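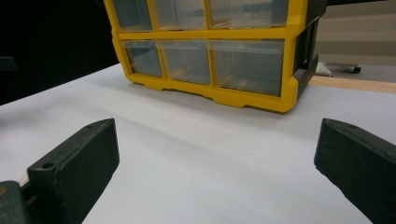 Skulley tracker: drawer pulls coming out short on replay
Opened by: Radek Hrnčiar
Site: Skindcombe
Assigned to: Kohei Hirano
Watching: Norbert Lukáč, Ottavio Piras
Opened: 22 Feb 2019
Status: Closed (one follow-up open)

Radek Hrnčiar wrote:

Hi all, me again. I've been going round in circles with the drawer task and I'd like some fresh eyes before I start pulling the code apart.

The short version: I record a drawer pull with the hand-held grippers, everything looks lovely in the video, and then when I play the recovered hand path back on the arms the pull stops early. The fingers go to the right drawer, they close, they come back a bit, and then the path flattens out as if my hand had stopped. My hand did not stop! On the head camera the drawer is plainly still coming out. The worst one I've measured is 18 mm short, and on a drawer this size that's the difference between getting a finger inside and not.

Reaching is fine. Picking things up off the board is fine. Pushing the drawer shut is a bit iffy, but I can't tell yet whether that's the same fault or just me shoving it in too fast.

Setup, for anyone who hasn't been in the room lately: small drawer unit with the yellow frame, white board underneath, both grippers plugged in, all logging to Iren. I'm on the current Skulley build with the default tracker settings. The hand path comes from the wrist cameras only; the head camera is recorded for the policy and isn't used for tracking at all. Calibration was redone in January and I haven't touched the mounts.

Already tried:

Restarting the recorder between takes. No change.
Swapping the cables left to right. The fault doesn't follow the cable.
Swapping hands. It happens with whichever hand is doing the pulling, and the other hand's path is fine.
Pulling more slowly. This makes it WORSE, which is the bit that's really bugging me.

I have 18 takes from this morning and would rather not bin them, so if there's a way to fix the paths afterwards I'd be very happy.

Radek

Kohei Hirano wrote:

Thanks, good write-up. Two quick checks before I go digging. Is the finger width signal lined up with the video in these takes? If the width arrives late, the policy will think you let go at the wrong moment, and it could look a lot like a short pull. Also, could you do me a take where you hold one gripper close to the drawer fronts and don't move at all, then one where you pull a drawer by hand with the gripper resting still in front of it? I want to see what the tracker makes of each.

Radek Hrnčiar wrote:

Right, done the lot, sorry this has taken me most of the afternoon.

Width signal first. I tapped the fingers together in view of the wrist camera at the start and end of a long take and compared. It's 2 frames late at the start and 2 frames late at the end, so it's a fixed offset, it isn't growing, and it's nowhere near enough to explain what I'm getting. I've written it down so we can take it out properly, but I don't think it's our villain.

Still take, nothing moving: the path wobbles by a hair and stays where it is. Lovely.

Still take with the drawer being pulled: oh dear. The gripper is clamped to the bench, it cannot go anywhere, and Skulley says it has slid backwards and then forwards again as the drawer comes out. So the tracker is treating the drawer as part of the room. When the drawer moves towards the camera it decides the camera must have moved towards the drawer, and when I'm holding the drawer and moving with it, the two cancel out and it thinks we're both standing still. Hence the flat bit at the end of the pull! I did a little dance.

It explains the slow pulls being worse too. On a quick pull the motion sensor in the handle gets a decent kick and drags the estimate along with it. If I pull gently, the kick is so small that the camera wins the argument every time, and the camera is wrong.

I've put a still from the head camera in the ticket because it makes the next bit easier to talk about.
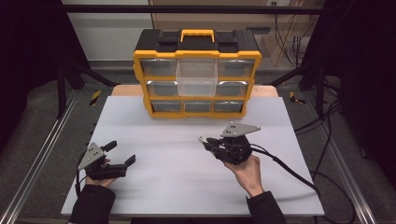 Head camera, top-middle drawer pulled partway out, one gripper in each hand.

So from up there you'd think there was plenty to hang on to. There's the rails, the uprights, the striped markers on the rear posts, the carpet, cables all over the shop. A tracker running on that view would be perfectly happy, I reckon. But the wrist cameras don't get that view. They're down low, pointing forwards past the fingers, and what they mostly get is white board and see-through plastic. The board gives it next to nothing to latch on to. So it goes looking for corners and finds them on the drawer unit, and when one of those drawers is the thing I'm pulling, well, there we are.

Clear plastic is a double nuisance, because some of the points aren't even on the drawer. They're reflections on the front of it, and they slide about in a way that matches neither the drawer nor the room. I plotted the points that survived longest in one take and a good few of them were sitting on glare.

Norbert Lukáč wrote:

Had the same thing at Zelenák with a cupboard door, years back, and we papered over it by sticking patterned tape on everything. It works, but then the policy learns the tape. I'd steer clear if you want these recordings to be any use on a plain tabletop.

Can you throw away the points on whatever is between the fingers once they've closed? You know when they close from the width signal. It would be crude, but it should tell you if you're on the right lines.

Radek Hrnčiar wrote:

Norbert, that's a really good shout, and it was less work than I expected (famous last words, I know).

What I've done: as soon as the width drops below the closed threshold, I draw a wedge between the two fingertips, stretching up the picture, and any point inside it stops counting towards the camera motion. It carries on being tracked, it just doesn't get a vote. When the fingers open again I wait 500 ms before letting those points back in, as the drawer can still rock a little after I let go.

I also turned the motion sensor weight up while the wedge is on. There's so little left for the camera to look at that you want something else holding the path together for that second or so.

Then I reran the clamped test. With the default settings the gripper that couldn't move had "moved" by a silly amount. With the wedge switched on by hand (I had to force it, the fingers being open in that take) it stays put to within 3 mm. Not perfect, but I'll have that all day long.

After that I reran this morning's takes, all 18 of them, straight from the recorded files. No re-recording needed, hurray. The flat bit at the end of the pull has gone in every one of the single-drawer pulls I've checked by eye. Two takes still look odd, and both of them are ones where I open the fingers in front of the unit, hover, and then go in from an angle.
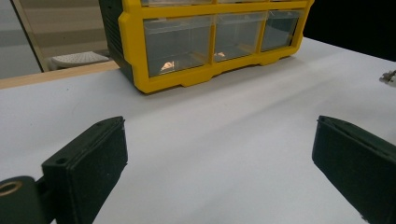 The angle matters more than I'd thought. If I come at the unit square on, the wedge covers the drawer I'm pulling and leaves most of its neighbours alone, so there's still a bit of yellow frame left to track against. Coming in from one side, the same wedge swallows the drawer next door and the divider between them, and I'm left with the dark side panel and whatever bits of the room poke up behind. Some of that is properly far away, so it tells you plenty about rotation and hardly anything about how far the hand has travelled. The path doesn't go flat any more but it does wander.

I had a go at making the wedge narrower and that helped one of the two and spoilt a third that had been fine, so I've put it back.

Kohei Hirano wrote:

Leave the wedge width alone, I think. I'd do this instead: keep your mask, but check the points inside it against the motion sensor. If a point agrees with where the sensor says the hand went, it's on the frame and can vote. If it doesn't, it's on the drawer or it's glare, and it can't. Your side-on takes should get the divider back that way. Branch is pushed, give it a spin and tell me what breaks.

Ottavio, could you hold off training on the drawer set until Radek has rerun it, please?

Ottavio Piras wrote:

Will do. I'd already started one on the old paths, so I'll let it finish and we can use it as the before.

Radek Hrnčiar wrote:

Kohei's branch is in and running on Iren. Both odd takes now come out sensible, and the one I'd spoilt is back where it was. I measured the open distance with a steel rule on three fresh pulls (top row, middle row, bottom row, one each) and compared it with the recovered path. The worst of them was 3 mm out, the other two were 2 mm out, and my rule-reading isn't better than that anyway.

Settings I ended up with, for whoever gets this next:

Mask while fingers closed: on
Mask release delay: 500 ms
Agreement check inside mask: on
Motion sensor weight while masked: raised, see the config in the branch
Width signal shift: 2 frames

One thing about how we record, too. I've started beginning each take with the gripper pulled well back and having a slow look over the board and the frame before going anywhere near the drawers, so the tracker has a decent map to lean on when it gets close. It feels a bit daft waving the thing about at nothing, but the starts are much steadier for it. Could everybody do the same, please, at least on anything with clear plastic in it?

Replay on the arms is good as well. They pulled the top-middle drawer far enough to reach into, which I've been waiting to see all week.

Kohei Hirano wrote:

Merged. The mask is off by default for now because it will do nothing useful on tasks where the held object is small. Switch it on in the task file for drawers and doors.

Closing this one. I've opened a separate ticket for pushing drawers shut, where the fingers aren't gripping anything and the mask never triggers. Radek, please put your iffy takes on there.

Radek Hrnčiar wrote:

Copied over, the worst ones first. Ottavio, the rerun set is in the usual folder with the new paths alongside the old ones, so your before and after should be easy to line up.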